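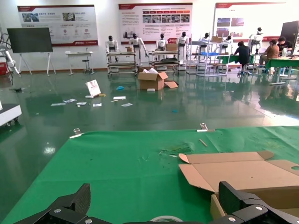

11/28/23, unpacking and floor

Came in to find the unpacking from yesterday had stopped where people got tired of it. Radu says it was "basically done." I don't agree. A box isn't unpacked while the packing is still sticking out of it, and a floor isn't clear while there is paper on it. So this entry is mostly about trash, sorry to anyone looking for results.

State of things before I touched anything: open carton out in the middle of the floor, white packing material coming out of the top, a flap lying next to it. White paper and card scraps around it and over to the left. A small blue plastic bag on the floor near the little sign board, and the sign board itself leaning over. On the green table, a bit of torn clear plastic, a thin wooden stick, and the other carton, opened and half flattened with the flaps out. Tape roll at the near edge.

The half flattened carton bothers me most. Either flatten it or keep it as a box. It has a round hole cut near one corner and I can't find anyone who will say what the hole was for. Radu thinks it was a cable hole from the Privix trial in May. Margareta thinks it came like that from Flarkwood. I don't believe either of them, but I'm not going to spend the morning on it. A box with a hole in it is no good for returns, so it goes to recycling unless someone claims it by lunch.

Order I worked in:

Floor first, table second. Margareta wanted it the other way around on the grounds that table trash ends up on the floor anyway. Fair in theory. In practice I don't want to walk on paper on an epoxy floor that shiny. I've slid on a single sheet in the other bay and that was enough.

Paper and card into the flat bin, no sorting by size. The Wallell sheet on the wall in the storeroom says to separate white from brown. I asked the pickup driver about this last time and he said it all goes in the same truck. Still sorted it the first week, stopped after that. If somebody has evidence that it matters, write it under this entry.

Clear plastic and blue bag into soft plastics. Checked inside the bag before tossing it. We lost a packet of feet for the Rusu shelving that way in May, and 84 of those things are not fun to reorder.

Small blue thing off by itself on the floor: picked it up, put it in the "unknown" tray. That tray is getting full. My view is that anything in there longer than a month is trash and we should admit it.

Sign board: stood it back up. I give it a day. The base is too light for the height, which I said when we bought it.

Packing material from the middle carton: left in. Radu wants it kept for the Flarkwood return, and the return form does say original packing. I think the return is never going out. It has been "this week" for three weeks. If it's still sitting there Friday I'm emptying it.

Table: pulled the mat a little to get the creases out and clipped it again at the far edge. Creases came back before I had finished writing this. Margareta's suggestion is to leave it under weight overnight. She also suggested a hair dryer on low, which I'm not doing on a cloth top until somebody tries it on an offcut.

Kept the stick. It's handy for getting tape ends up.

Time: 25 minutes for the lot, alone, including arguing. Radu's estimate for two people was an hour, and he used that number to ask for a second set of bins. I'm against the bins. We have enough bins, we have too few people who walk over to them. Put one of the existing ones next to the table for a week and see whether the scraps still end up on the floor. I expect they will.

Cost side, for Margareta: the bin set from Wallell is 483 with delivery. The tape budget left for the year is 200. I would spend it on tape and a proper knife, the one we have tears the plastic more than it cuts it.

To do
- ask Flarkwood for an actual pickup date, in writing
- Radu to say yes or no on the carton with the hole
- try the mat under weight overnight, note the result here
- heavier base for the sign board, or lay it flat and stop pretending
- empty the unknown tray (M.S. to look through it first)

Added after lunch: no claim on the carton. Radu now says he might want it for the lamp. "Might" doesn't count. It's flat and in the bin.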